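# The Green Light Is Not Talking to You
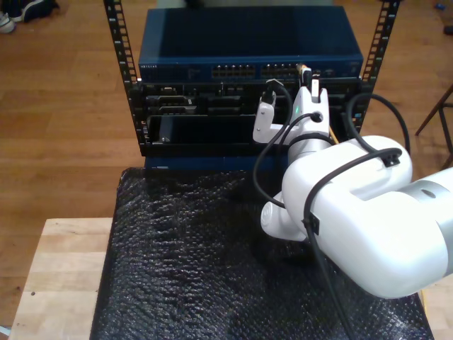

*A white arm at the practice rack, small connector at its fingertip, green light on.*

I have spent a good part of my working life unplugging things that should have stayed plugged in, so I came to the subject of robots in the server room with sympathy. Anyone who has yanked the wrong cable at 4 a.m. knows how it feels to stand in a loud room that has become, in one corner, slightly less loud.

The incident that got me writing happened in March at the Proverholm site, where Fivdale runs an arm that swaps network cables. It's a sensible job for a machine. The work is dull, the ports are tiny, and the people who used to do it have better uses for their knees. The arm was asked to move one cable from one port to the next one over. It pulled the cable, moved across, pushed, felt resistance, decided that resistance meant "seated," and reported success. The plug was in by half its length. The little plastic latch never clicked.

Then the arm did the same thing again, because that was the job. By the time a person looked at the rack, six cables were sitting in their ports like guests who haven't decided whether to take their coats off.

All six passed the link test. A half-seated plug will often make contact, for a while, if you don't breathe on it. Then the fans spun up for the morning load, the rack shook the way racks do, and the links began dropping and coming back and dropping again. A dead cable is a gift. You find it and you fix it. A cable that works most of the time will eat your day and make you doubt your marriage.

The indicator on the gripper stayed green throughout. I've read the report Fivdale sent its customers, and it mentions the green light several times with what I can only call hurt feelings. The light was green! The light was, I'm sorry to say, reporting on the gripper. It meant that the gripper had power, had closed its fingers when told to, and had no complaints. It had no opinion about the network. Everyone in the building had come to read it as "all is well," which is a lot to ask of something the size of a lentil.

My first complaint, then, is about what we let a machine call "done." The arm stopped when it met a certain push. A technician stops when she hears the click, and then (this is the part that never makes it into the procedure) gives the cable a small tug backward. The tug takes no time. It was missing from the arm's routine because it was missing from the written instructions, and it was missing from those because everybody does it and so it never occurred to anyone to write it down. I'd bet most automation trouble starts in that gap.

My second complaint is about practice. The arm's software had 3000 clean insertions behind it on a test bench before it went near a live rack, and Fivdale was proud of the number. So would I be. But a bench switch doesn't have a neighbor's cable leaning across the port, and it doesn't hum. Those 3000 runs taught the arm a great deal about one tidy rack on one tidy day. I would swap a good many of them for an afternoon with badly dressed cables and somebody bumping the table.

There's also the arm's own cable, which I've grown fond of as a topic. Arms like this one wear their wiring on the outside, clipped along the links and looped where the joints need slack. It's a fine arrangement right up until a loop of slack wants to be where some other cable already is. The report gives this one paragraph, near the back: on one of the six moves, the arm's cable brushed a patch cord it had already moved. No harm done, the report says. I'd have put that paragraph on the front page. A machine that manages cables for a living ought to know where its own are.

Ghasemi, who make a competing system, put out a note a few weeks later explaining that their gripper tugs. Good for them. The note also says it logged 527 failed tugs in a season, and I was more impressed by that than by anything else I read on the subject. A company willing to tell you how often its robot got it wrong has at least been looking.

People will tell me that humans do worse. We do! I once took down a whole floor at Trirkunstead with my elbow. But I knew it was me, and I knew it inside of four seconds - the shouting was a help. What bothers me about Proverholm is the stretch of hours in which the arm had made a mess, was sure it hadn't, and had signed off on each step in writing.

So I want the tug. I want it after every insertion, with the result recorded. I want a pause after the first failure, so that the second through sixth never get their turn. And I'd like the green light either wired to something I care about or painted over - a piece of black tape will do, and I have some in my bag.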